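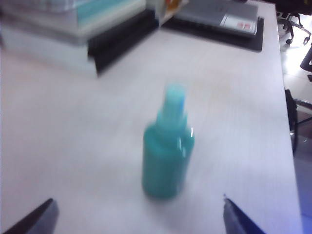
How Does a Touchscreen Know Where Your Finger Is?

Grenirow Kids: How Things Work
By Dumisani Sibiya
May 17, 2024

You tap a picture of a game on a tablet and the game opens. You slide your finger and the page moves. The screen is a flat piece of glass with no buttons on it. So how does it know what you did?

What is under the glass?

A phone or tablet screen is made of layers. The top layer is tough glass. Under it is a grid of very thin lines that can carry electricity. Some lines run up and down. Others run from side to side. They are made of a material that light can pass through, so you look straight past them to the picture.

The part that makes the picture is below the grid. On many phones the two parts are joined so closely that you could not pull them apart without breaking them.

Your finger and electricity

Your body can carry a small amount of electricity. Most of you is water, and the water has salts in it, which help electricity move.

The grid holds a tiny electric charge. When your finger touches the glass, it changes the charge at the spot below. The change is far too small for you to feel, and it cannot hurt you.

A chip inside the phone checks the grid again and again, all day long, whenever the screen is on. When the charge changes where two lines cross, the chip works out the place and tells the rest of the phone. The phone then looks at what is being shown there. If it is a button, the phone does what the button says.

Finding the spot

Finding a touch is a bit like finding a square on a map. Let's say a small screen has 22 lines going up and down. You touch it where line 6 crosses side line 5. The chip now has two numbers, and those two numbers point to one place.

If you use two fingers, the chip finds two places. It can follow both as they move. When they move apart, the phone knows you want to make the picture bigger.

Why don't gloves work?

Thick wool gloves keep your finger too far from the grid, so the charge hardly changes. Some gloves have special thread in the fingertips that carries electricity. You can use a phone with those.

Drops of water can cause trouble too. Water also changes the charge, and the chip may think a drop is a finger. If your screen acts strangely in the rain, dry it with a soft cloth and try again.

Are all touchscreens like this?

No. Some ticket machines and older games have a screen with two thin sheets and a small gap between them. Pushing the top sheet makes it touch the bottom one. These screens work with gloves, a pencil or anything else that can press, but you have to push harder.

Words to know

Charge: an amount of electricity held in one place.
Chip: a small part that does the thinking in a phone or computer.
Grid: lines that cross each other to make squares.
Layer: one sheet of something, lying on top of or under another.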